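How to Clean and Refresh a Wooden Play Food Set

Wooden play food gets sticky. It goes from the floor to the mouth to the toy box, and after a few months the paint feels tacky. You can clean a whole set in an afternoon. Keep it out of the sink, though – soaked wood swells and the paint lifts.

What you need

A bowl of warm water
A few drops of dish soap
3 soft cloths
White vinegar
An old toothbrush
A sheet of 120 grit sandpaper and a sheet of 300 grit
A dry towel

Steps

1. Sort the pieces. Put anything with cracked or flaking paint to one side. Pull apart the vegetables that split in half.

2. Mix the soap into the water. Dip a cloth, wring it out hard, and wipe each piece on all sides.

3. Use the toothbrush on grooves and textured parts. Corn kernels hold the most dirt. Brush along the rows with very little water.

4. Go over everything with a second cloth dampened with equal parts vinegar and water. The smell fades as the pieces dry.

5. Dry with the third cloth, then stand the pieces on the towel overnight, away from heaters. Turn them once before bed.

6. Sand rough spots on bare wood only, coarse sheet first, then the fine one. Wipe off the dust. 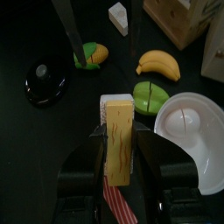

7. Check the pieces again before they go back in the box. Press on any layered piece to see if the layers shift. If they do, a thin line of non-toxic wood glue and a clamp for 3 hours will usually hold them.

Split foods that use hook-and-loop dots need one more look. Pick lint out of the dots with a pin. Replace dots that no longer grip, and let new ones set overnight before anyone starts cutting.

Waltraud Reinholz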